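Bradley Hollis
Thread: two months with the Grisunow handheld gripper kit. People asked for a review after I mentioned it in June, so I'm putting it all in one place.

1/
What you get: 2 handheld grippers, 2 cables, 2 marker plates, a padded case and a license for Lamen, the recording software. You hold one gripper in each hand and do the task yourself. The software logs the motion and you train a policy on it later.

2/
We paid $1,644 for the set, shipping included. The head camera is extra and we already had one. If you need to buy one, check that Lamen supports it before you order. The list on their site is out of date.

3/
Setup took me an afternoon. Most of that was calibration. You wave each gripper in front of the camera until the bar fills up, and if the light changes much you do it over. After I moved us to a spot with curtains it stopped drifting between sessions.

4/
The grippers are comfortable for the first half hour. After that I feel it in the thumb. The trigger spring is stiff and there's no way to adjust it. Tosh, the other kit we tried, has a lighter trigger but the jaws flex when you squeeze hard.

5/
Jaw pads are good. They pick up a single layer of cotton most of the time. Thin synthetic fabric slides out. They sell a softer pad set that I haven't tried.

6/
The cables are my biggest complaint. They come out the back and they're heavy enough to pull on your wrist. They also end up lying on the table where you're trying to work. I've started routing them off to the sides before every take. Grisunow says a wireless version is planned and won't give a date.

7/
Lamen itself is fine. Start, stop, label, discard. The discard key is right next to the save key, and I've lost good takes that way. You can remap it in settings under Input – do that first.

8/
Our test task is towels. Spread one out from a crumpled pile, fold it, push it to the side. It's a boring task and a hard one, and it shows you fast whether both hands are tracking in the same coordinate frame.

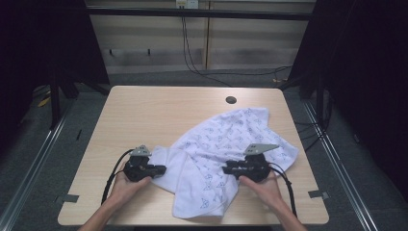 9/
Tracking drops out when one marker plate blocks the other, so you learn to keep your wrists a bit apart. With towels that costs you some natural movement, mostly on the last fold. The software flags the gap in red on the timeline and you can decide whether to keep the take.

10/
Support has been decent. I wrote to them about a connector that kept working loose and a replacement came from the Rastthorpe warehouse the same week. They didn't ask me to send the old one back.

11/
Would I buy it again? For two-handed tabletop work, yes. For anything where you walk around, no, wait for the wireless one. If you only need one hand, ask them for a single – it isn't listed but they'll sell it to you.

12/
Someone asked about export formats. Lamen writes its own format and converts to the common ones from the File menu. The conversion is slow on long sessions, so I leave it going over lunch. I'll post my settings file tonight once I've cleaned the paths out of it.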